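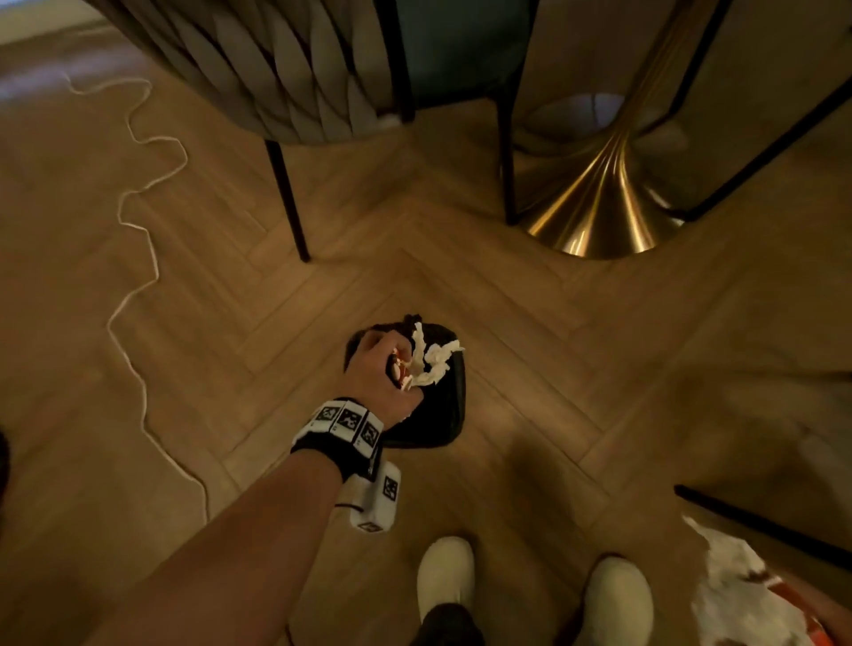 Who is meant to empty the little bins in the dining room at Ulutance now?

Whoever fills them. From this month the cleaners do the floors, the kitchen and the loos, and the small black bins beside the tables are down to those of us who eat there.

So there's the news, and if you only read these bulletins for the rules you can stop and go and have your lunch. For everyone else, I went along on Thursday to the first tidy-up under the new arrangement and had a much nicer time than I'd expected to have with a roll of bin liners.

A bit of background for anyone who has joined lately. The dining room used to be cleared every evening by Cisura, the same firm that does the stairs. When the contract came up in the spring the new quote was 2379 pounds for the year, quite a jump, and Arnout Dewulf went back and asked what it would cost without the tables, chairs and small bins. The answer was a good deal less (I'm told I can't print it until everything is signed, sorry!) and the building meeting voted to try it. The trial runs until the end of July and then we vote again.

The deal is simple enough. When you get up from your table you look at the table, you look at the seats, and you look underneath. Crumbs get wiped, paper goes in the bin, and if the bin won't take any more you tie up the liner and carry it down to the yard. Fresh liners are in the second drawer by the kettle. They're the black ones from Chien and they come in a pack of 100, and if you take the last few please write it on the pad, I beg you.

We started at half past five with the gold-footed tables, the ones everybody fights over. I'd put my name down for wiping and ended up mostly on my knees picking up paper. Tissue is the real villain in that room. A plate stays where you leave it, but a tissue gets torn up by somebody waiting for their soup, and then a bit drops, and somebody else walks past and it drifts under the next chair. Carrier bags are nearly as bad, they slide off laps and stay down there until the weekend. And the bins are tiny! You can fit a decent handful in the top and then you really have to shove. Squash it down while you're still holding it, is my advice, then let go. If you drop it in fluffy it just rises up again like dough.

The other thing I learnt is that you must check the seats. Chairs get pushed in with all sorts still on them, and on a dark cushion you'd think white paper would jump out at you, but you don't see it when you're standing there chatting with your coat half on. I walked past the same chair more than once with a cloth in my hand. 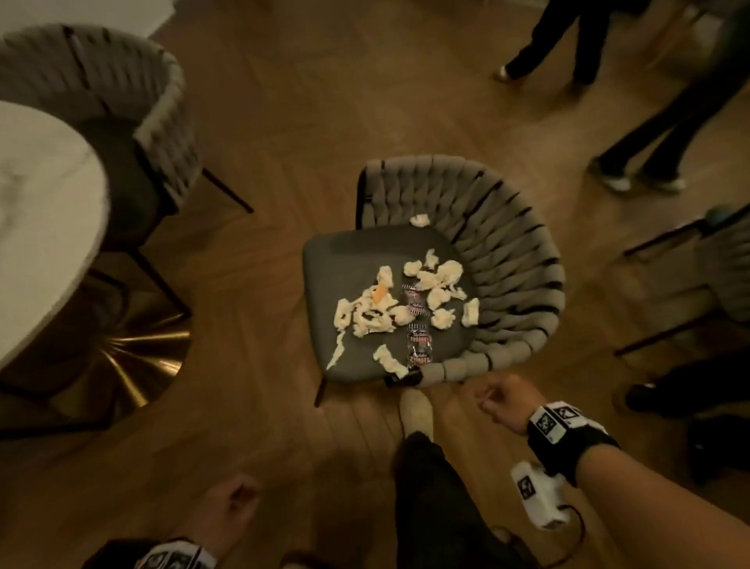 Notburga Auer has written in since to say that wrappers are what she minds most, far more than tissues, and that anyone who can unwrap a sweet can carry the paper a couple of steps. She'd like a bigger bin by the door as well, one with a proper lid, and she thinks people would use it on their way out without being asked. I've passed that on. I think she's right about the door, although I'd keep the small ones too, as I know perfectly well I'd never get up from my pudding to cross the room.

A few practical bits that came up on the evening, in no particular order.

The woven grey armchairs are not to be wiped with the kitchen spray. Use a dry brush on the backs, and go along the gaps between the padded bands, where all the small scraps end up. A damp cloth is fine on the seats. Getting one back re-covered was priced at 187 pounds last time we asked, so do be gentle, and please don't pick at the straps.

The marble tops want a wipe with plain warm water and then a dry one straight after. No lemon, no vinegar, no matter what your aunt does. Coffee rings should be dealt with the same day.

The herringbone floor still belongs to the cleaners, but they can only sweep what isn't covered in bags. Loose cables are a nuisance for them as well, and for anyone carrying a tray, so if you've been charging something at the table, coil it up when you go.

If you find sweets, keep them or bin them. If you find keys, glasses or anything with a name on it, it goes in the Utard tin on the windowsill, where there are at present three odd gloves and a rather good fountain pen. The pen will be mine by August if no one comes for it.

We were done by quarter past six, which I thought was quick for a first go, and then of course we all sat down at the clean tables with tea and made crumbs. Arnout went round after us with the brush. He says he doesn't want a rota and would sooner see how far we get on everyone doing their own bit, and I said I'd give that until the first wet week, when everybody has a cold and the tissues really get going. We've left it there for the moment.

The next tidy-up is on Thursday again, half past five, and you needn't sign up. Cloths are provided. Bring your own gloves if you're fussy about that kind of thing (I am), and if you've got a brush with softish bristles that would do for the chair backs, could you bring that too? We only have the one and it's going bald. Comments about the trial should go on the sheet by the kettle or to me by email, and I'll put them in the next bulletin, including the rude ones if they're short.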